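Building News, Evamska Court
October 31, 2018

Laundry room and folding table

The laundry room on the ground floor reopened last week after the floor drain was replaced. The new drain is set a little lower than the old one, and the contractor, Zitero, has asked us to keep rugs and bath mats away from it until the sealant has fully cured. All 6 washers are back in service. Dryer number two is still waiting on a belt. Risetti has the part on order, and a notice will go up on the door when it comes in.

Prices have not changed. The card reader next to the detergent shelf now takes the same key cards as the front entrance, so residents no longer need a separate laundry card. If you still have credit on an old card, bring it to Muchen Lü in the office by the end of the year and it will be moved over. Several people have asked about cash refunds for small amounts. We can do that for balances under three dollars.

The lost and found bin was emptied in May and is full again. It holds mostly single socks, two pillowcases and a child's raincoat with a broken zipper. Anything unclaimed after Thanksgiving goes to the Su Street donation center. Please check the bin even if you don't think you're missing anything.

Shengli Bai ran a short session on folding and ironing for residents last month, and nine people came. She used to work in a hotel laundry that handled 300 shirts on an ordinary day. Those who couldn't make it asked for notes, so she wrote up the main points. Empty the dryer as soon as it stops. Shake each piece once and fold it while it is still warm. Do towels last, because they hold up best in a pile. For fitted sheets, tuck the corners into each other before you lay the sheet down. She will repeat the session in the spring if at least five people sign up at the office.

Thin white cotton was what most people wanted help with. Shengli's advice is to clear the whole table before starting, so that nothing rubs off on the cloth and there is room to open it out on both sides. Don't try to fold over a bunch. When a white piece is lying like the one at the end of this item, with a long twisted length on the right and wrinkles running down the cloth, pull it open completely and begin again. Straighten the long parts first, smooth the middle with the flat of your hand, and only then make the first fold.
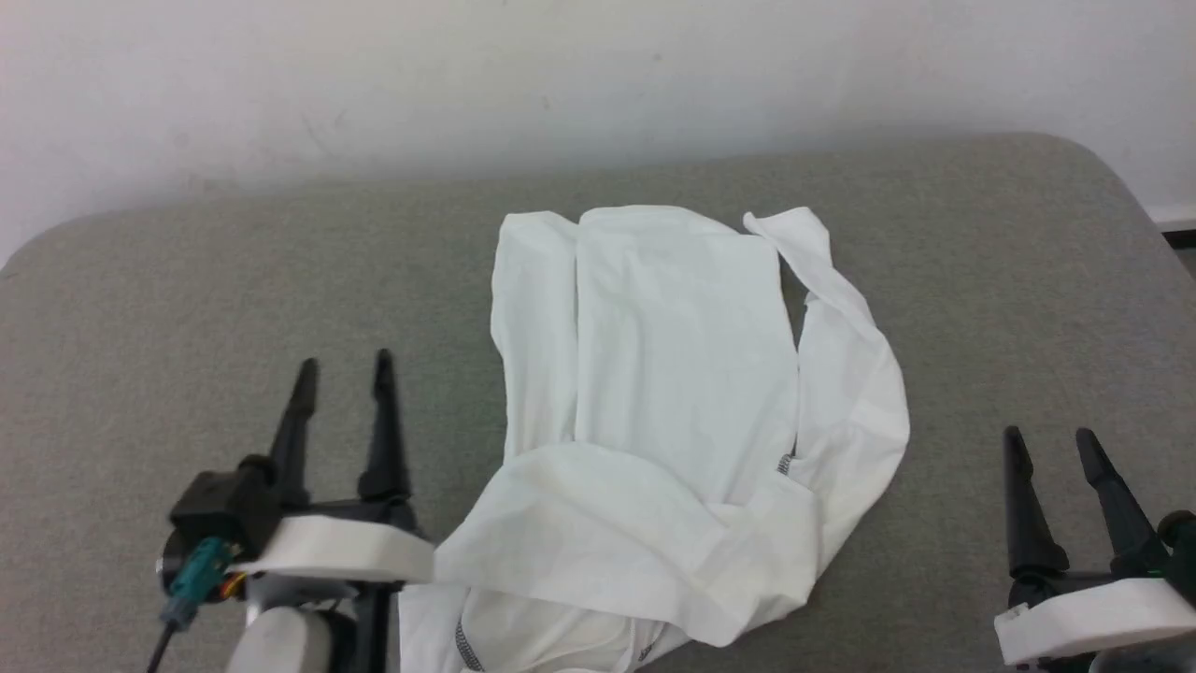
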